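Teaching a Sorting Task by Remote Control

12 January 2024

The Flornatthorpe bench of the Peklow project has now adopted a single written procedure for demonstrations. This entry records the parts of it that I am asked to explain most often.

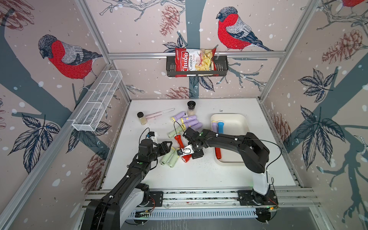 An operator's first duty is to keep the instruction and the motion in agreement. Our instruction for this task is one sentence: place the flashlights in the tray. It does not name an order, and operators are therefore free to choose one. When the flashlights lie in a heap, with a lavender one resting across others, we ask that the uppermost be taken first. Items that are not flashlights, such as the glass jar or the spice grinder, are to remain where they stand. A demonstration in which one of them is knocked over is marked and kept apart from the main set.

Operators work in sessions of 144 demonstrations. The session may be divided, but the start position of both arms must be restored after every break. Under the earlier Chala procedure this step was optional, and the recordings suffered for it. Small differences in the opening pose were learned as if they carried meaning.

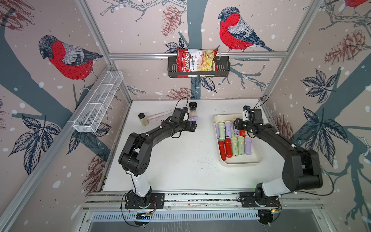 Pauses deserve equal attention. A new operator tends to stop above the target while deciding how to close the fingers, and the trained policy will later stop in the same manner. We now require 6 practice runs, none of them saved, before recording begins. Corrections are treated differently. If a grasp slips and the operator recovers calmly, the demonstration is retained in full, including the slip.

The Drerko software writes each demonstration to disk when the operator releases both handles. Operators should wait for the confirmation tone before resetting the table. The target for this task is 1000 accepted demonstrations, and the review of the set is planned for April.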